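# Pad check on the hand-held grippers

Do this at the Pimelden bench before each session. Open the jaws fully over a plain, pale surface and look for chips and rust-colored marks on the fingers.
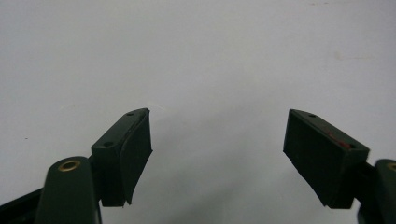 *Jaws open, nothing held.*

Wipe the pads with a dry cloth — no solvent. Note any chipped edge in the Rorkirden log. Replace pads after 90 sessions.
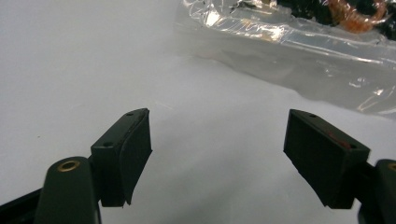
**Tài Lưu**, cell technician

Next, do a test lift. Use a light bag and the cream tray, and keep both cables clear of your lap.
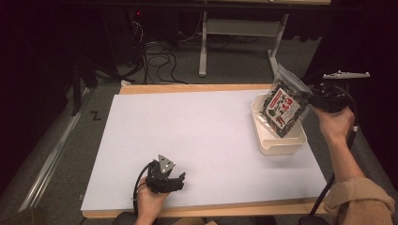 Swap pads in pairs, then zero the jaw width again.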